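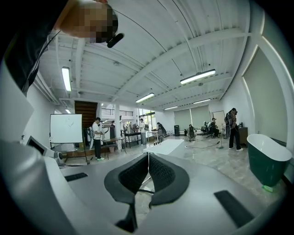 ok so I have moved apartments 4 times now and I finally have opinions about it, thread incoming. First one: start with the boring room. Everybody starts with the kitchen and then you're eating cereal out of a measuring cup for a week (me, in Kullport, twice). Start with the closet you never open! Same goes for the little stuff with a screen on it, like that small dark one set in the gray housing up there. Screens get wrapped in a T-shirt and ride up front with me, I don't care how many blankets the truck has.

2/ Label the SIDES of the boxes. Not the tops. My friend Nuria labeled 16 tops in beautiful handwriting and then we stacked them. Gorgeous. Useless.

3/ Get a real quote in writing. The first guy told me one price on the phone and a very different one on the sidewalk on Monday, with my couch already in his truck. Leandro had to talk me down. I paid it. Still mad.

4/ Cords!!! I used to throw them all in one bag and spend the first night in the new place untangling spaghetti by phone light. Now every cord gets a strip of masking tape with a name on it, and the power strip goes in the bag I carry myself, along with the shower curtain, toilet paper and a can opener.

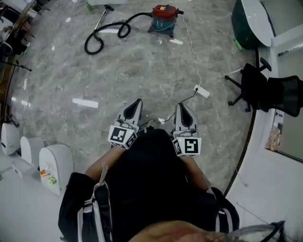 power strip out on the marble, cable running toward it

5/ Measure the elevator. Measure the stairs too, the turn on the landing especially. Our dresser lived in the lobby of the Dradurness building for 2 nights and the neighbors started leaving mail on it.

6/ If someone offers to help, give them a room and leave them alone. Ainhoa did my whole bathroom while I stood in the hall holding a lamp and making no decisions.

7/ Pizza is for AFTER. If the pizza shows up at noon you are done at noon, I don't make the rules.

8/ Somebody please tell me what to do with the leftover boxes, the recycling bin here is tiny and I have a whole wall of them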